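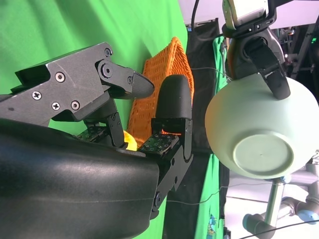 Our project was about sorting baskets, for the shared storage room at Narnside. Question was simple: if stuff gets put back in an open basket against a plain background, does it get put back in the right one? Last year's group (Seltari) used lidded boxes and people just piled things on the lids. So we went with open weave, like the orange one standing against the green cloth, you can see a bit of what's inside through the sides and it doesn't cost much. Green was picked because orange shows up on it from the door.

Setup

Shelves were already there. We cleared the lower one, hung green cloth behind it, put the baskets in front. 6 baskets total for the trial, labels on the shelf edge and not on the baskets, which was a mistake, see below. The cloth creases no matter what. We ironed it once and gave up.

Budget was 1,000 for the whole semester, most went to baskets and the fabric. Clips came from the Liu building supply closet, free.

What we did

Two weeks old way (everything in one big bin), then two weeks with baskets. Every item borrowed got written on the sheet by the door, and at 5 pm one of us went in and checked where it had ended up. Boring job. We traded off. The whole record is 3,021 lines in the Skuvis spreadsheet, includes the practice week which we didnt use in the results.

Results

Items in the wrong place at the evening check, big bin: can't really say, there is no wrong place in a bin. We should of thought of that before starting. What we compared in the end was items left out on the table or floor. That went down a lot once the baskets were in, mostly small things. Balls, tape, the craft stuff. Bigger things like the folding stands got left out the same as before.

With the baskets, 129 items were in the wrong basket over the two weeks. More than half of those were in the basket closest to the door. So people drop things in the first one they reach.

Problems

- Labels on the shelf edge. Baskets got moved, labels stayed. Second week we tied the labels on with string, better.
- Open weave is bad for anything thin. Pencils poke out, rubber bands catch.
- Sign out sheet ran out twice and there's a gap in January for that.
- Some people knew it was our project and were extra neat when we were around. No fix for this.

If we did it again

Put the most used stuff nearest the door on purpose. Line one basket with fabric for the small things. Start with a real plan for what counts as "put away". Also a shorter sheet, less columns, nobody filled in the last two.

Still to do: appendix with the floor plan, clean up the spreadsheet, return the leftover clips.

Filed under: Student Work > Storage & Shared Spaces

Back to top | Contact the project office | © Narnside Student Projects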